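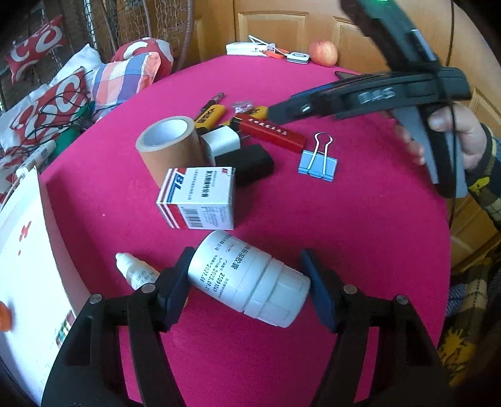 Before a robot can tidy a table, its software has to answer three questions: what is there, where is it, and how should it be picked up? The programs that answer them are known as control software. They run on a computer, and they send instructions to the motors many times each second. People find this kind of work so easy that they hardly notice it. When a small white medicine bottle is lying on its side between the two dark blue pads of a gripper, a person can see at once which end is the cap and which is the base. A computer begins with nothing more than a large grid of coloured dots, and it must work out the rest.

This page has been prepared by the education service of the Praston Centre for readers aged eight to twelve. Words that may be new are explained as they appear.

Step one: seeing

The first part of the software is called perception. Perception means making sense of what the sensors report. A camera sends pictures to the computer, and each picture is made up of tiny dots called pixels. The program looks for places where the colour changes suddenly, because these are often the edges of things. A white bottle on a bright pink cloth has a clear edge. A white bottle in front of a white box is much harder to separate.

Objects that hide part of one another are also difficult. If a roll of tape stands behind a carton, the camera receives only some of the roll. The software has to recognise it from the part that can be seen. It learns to do this from examples. The Grakau program, which is used in our workshops, was trained with 1,595 pictures of household objects. Another 200 pictures were kept back and used as a test, so that the program could be checked on pictures it had never met before.

Step two: planning

Once the program has decided what is on the table, it must choose what to do. This is called planning. The planner in our workshops is named Hamdy. It receives a list of objects and their positions, and it looks for a safe path from where the gripper is now to where it needs to be.

Hamdy tries out many paths inside the computer before anything moves. A path that would knock over a box is thrown away. So is a path that would bend the arm further than its joints allow. In one exercise last May, the planner considered 804 paths before it chose one.

The planner must also decide where to take hold. A bottle lying down may be held at its two ends or across its middle. Each choice has good and bad points. The ends are further apart, so the gripper must open wider. The middle is narrower, but a round bottle may roll if one pad touches it first.

Step three: moving

The last part is control. The controller turns the chosen path into small movements of the motors. After each small movement it checks where the gripper has arrived and compares this with where it should be. If there is a difference, the next movement is changed a little to correct it. This is called a feedback loop.

You use feedback loops too. When you pour a glass of water, you watch the level rise and you slow down near the top – your eyes are telling your hand what to do next.

Learning from people

Some robot software learns by studying how people carry out a task. A person holds a gripper by its handle and uses it to pick up objects, while a camera fixed to the gripper records each action. The recordings are then sorted and named with a tool called Priser, so that the learning program knows which task each one belongs to. One recording is rarely enough. Objects are moved to new places and turned in new directions, and the task is done again.

Something to try at home

Ask an adult to help you choose 20 safe objects and spread them over a table. One person is the robot and wears a blindfold. The other is the software and may only give short instructions, such as "left", "forward", "stop" and "close". See how many instructions are needed to pick up one object. Then change places and try again with an object that is lying on its side.

Schools may request printed copies of this page from the Praston Centre. Last reviewed 2023-09-23.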